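Pleltetik Kitchen Simulation Package: Gallery

Published by the Product Documentation Office, Christodoulou Robotics, Plaratcombe

The Pleltetik Kitchen Simulation Package is a licensed set of virtual kitchen rooms, objects and task scripts for organizations that develop or evaluate robotic arms. It allows a control program to be exercised in a simulated home kitchen before any equipment is installed. The package is supplied with a wrist view for the simulated arm, a task editor and a reporting tool.

This page accompanies the March release. It is intended for purchasing departments, laboratory managers and instructors who wish to judge the look and scope of the package before requesting an evaluation license. Notes on the contents of the release come first, followed by the gallery and licensing information.

What the release contains

The object library now holds 767 items, among them foods, containers, utensils and small household goods. Each item carries its own mass, friction and collision shape, and each of these values may be edited by the license holder. Items added by a customer are stored separately and are left untouched when the library is updated.

Rooms are assembled from cabinets, counters, walls and floors. Surface finishes can be changed without altering the geometry, so that the same task may be repeated against a light wall, a dark wall or a patterned one. The release includes nine finished rooms. Ramil Abella, who directed the room design work, asked that counter heights and overhangs be adjustable in every one of them, and this has been done.

The task editor has been rewritten. A task is defined by a starting arrangement, a goal and a time limit. Starting arrangements may be fixed or drawn at random within bounds set by the user. The editor reports an error if an arrangement would place two objects in the same space, and the run will not begin until the error is cleared.

Evaluation at Wetham

The Wetham Technical Institute evaluated the package over one teaching term under the supervision of Anastasia Gkikas. Students prepared their own tasks and submitted them for overnight processing each Friday. Of the tasks submitted, 98 percent were processed without intervention by staff. The remainder were stopped by faults in customer-supplied objects, and the import checks in the present release were revised in response.

Dr. Gkikas noted in her written report that the wrist view was the feature most used by her students. "A view from across the room shows the arm to advantage," she wrote. "A view from the wrist shows what the control program has to work with, including how much of it is hidden by the gripper." She also recommended clearer documentation of the lighting controls. A revised chapter is included in the manual.

Gallery: the wrist view

The wrist view is rendered from a camera position on the simulated arm. License holders may change its position, angle and field of view.

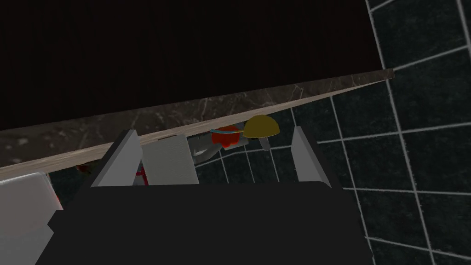 Does the package require a physical robot?

A physical robot is not required. All rooms, tasks and reports run on a workstation, and the simulated arm is included in the license. Customers who own an arm may connect their own control software through the programming interface, which is described in the second part of the manual.

Fingers and countertop, Pleltetik wrist view. The pale gray fingers rise from the dark body of the gripper, with the veined marble counter above them and a yellow dome-shaped object between them, just under the counter's edge. The charcoal tile with white grout is one of the wall finishes supplied with the package.

Licensing and support

Licenses are issued for one site and are valid for 2 years. Teaching licenses include the complete object library and all finished rooms, and differ from commercial licenses only in the terms of support. An evaluation license may be requested by any registered company, school or public laboratory.

Support requests are answered by the Plaratcombe office during business hours. Requests should state the release name, the operating system and the name of the task in use. Where a fault concerns a customer-supplied object, the object file should be attached.

Inquiries concerning commercial licenses should be addressed to Themis Vlachopoulos, Sales Office. Inquiries concerning teaching licenses should be addressed to Christos Rallis, Education Office. Permission to reproduce material from this gallery may be requested in writing from the Product Documentation Office and is ordinarily granted for classroom use.

Gallery text prepared by Apostolos Xenos. Rendered material copyright Christodoulou Robotics.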